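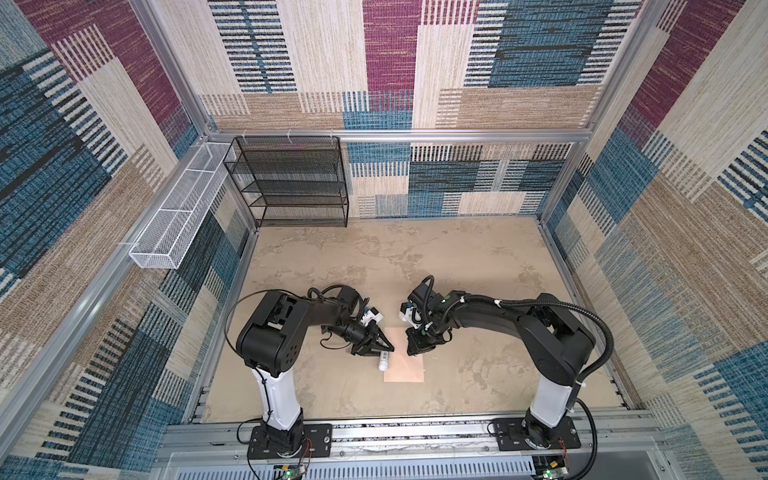

Nima Ghaffari kommt mit zwei Tassen Tee und einem Stapel Korrekturfahnen. Ich hatte mir einen strengen Didaktiker vorgestellt, und dann lacht er erst mal über meine Randnotizen in seinem Buch (ich hatte wirklich viel angestrichen!).

"Schreiben gehört auch in den Chemieunterricht", sagt er, kaum dass wir sitzen. "Wer ein Protokoll schreibt, merkt, was er nicht verstanden hat." Seit Januar liegt sein Handbuch bei Cernia in zweiter Auflage vor, rund 200 Seiten, dazu 20 Arbeitsblätter zum Kopieren. Mir gefallen die Lesetagebücher für Mathe am besten - das hätte ich als Schülerin gern gehabt.

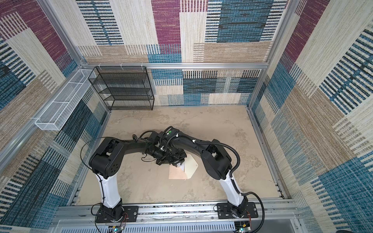
Und die Lehrkräfte?

Da seufzt er ein bisschen. An der Schule in Teltach, wo er mit seinem Kollegen Sepehr Esfahani Fortbildungen gibt, saßen zuletzt 48 Leute im Raum. "Die Hälfte wollte wissen, wer das alles korrigieren soll", erzählt er. Seine Antwort: vieles gar nicht. Kurze Texte lesen sich die Jugendlichen gegenseitig vor, fünf Minuten, fertig. Ich frage, ob das in einer neunten Klasse klappt. "Am Anfang ist es furchtbar laut", sagt Ghaffari und schenkt mir Tee nach.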